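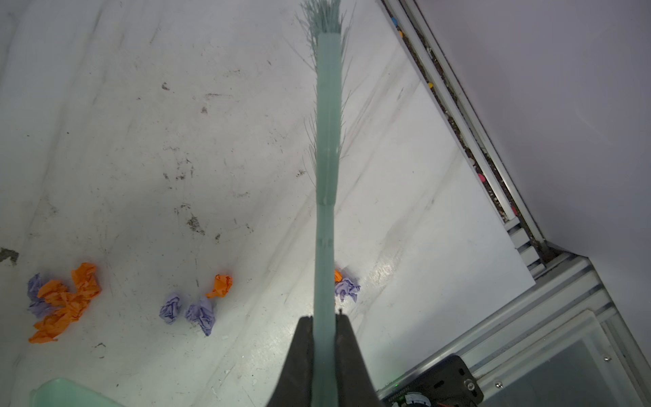
Ok-hee Jeon asked after the last session whether the Prakora kit is worth its price for a teaching lab, or whether a plain arm and a bought gripper would do the same job. Keep her question in mind for the exercise.

Unit 9: Reviewing a tabletop cleaning kit

The task is sweeping crumpled paper with a hand brush. The paper is purple and orange. The gripper holds the brush by the handle.

Run 40 trials per group. For each one, write down:
- grip slipped, yes or no
- paper left on the sheet at the end
- time in seconds

Trarstead lends the kit for 23 days. Read their service terms before you start, mainly the part on spare fingers.

Reports go to Roland Oakley in October.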